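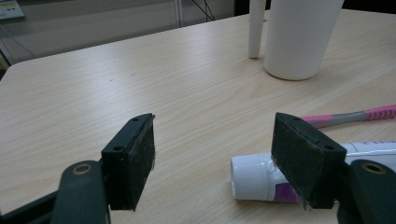

How long does a tube of toothpaste last once the cap has been off? Most tubes in daily use are finished well before age becomes a problem, and the printed date on the crimp is the one to go by.

We get that question every time we do the bathroom supplies, and this month we did all of them. The white tube with the plain screw cap on the wooden table is a common kind. If you have one at home that you're not sure about, read the crimp first. If the date has passed, throw it out. If there is no date and you can't remember buying it, throw that out too.

The Jorley cupboard had not been gone through since last May. Lautaro Quiroga took everything off the shelves and put it on tables so we could see what we had. The final count was 521 items, of which 192 were toothpaste in one size or another. The rest was mostly soap, combs, washcloths and travel shampoo. Anything opened was put in the trash, along with anything past its date.

A few notes for people packing kits at Gravden or Villalba this spring:

Toothpaste goes in lying flat, on top of the washcloth. Tubes packed on end get bent at the shoulder and the cap works loose. Give each screw cap a turn before it goes in the bag. Flip caps need a strip of tape across them, and the tape is in the second drawer with the scissors.

Small tubes go in the overnight kits and full-size tubes go in the family kits. Please don't put two small ones in a family kit to make up for a missing large one – write it on the sheet and we'll send more over.

Toothbrushes stay in their wrappers. If a wrapper is torn, the brush does not go in a kit.

Leave the carton on if the tube came in one. If it didn't, that's fine, but wipe the tube down with a dry cloth before packing it. Soap is bagged separately in all cases. Last year we had a batch where the toothpaste, the soap and the combs all smelled the same, and several kits had to be redone.

The new shelf order in the Jorley cupboard is teeth on the top shelf, hair on the middle and everything else at the bottom. Older dates go to the front. The labels are on the shelf edges now and not on the boxes, so you can swap a box without writing a new label.

We packed 200 kits from what was left, and they have gone to Villalba. The target for the year is 2,000. We are short on full-size toothpaste and adult brushes, and we have enough combs. Donations can be left at the Gravden desk in any closed bag.

March 2022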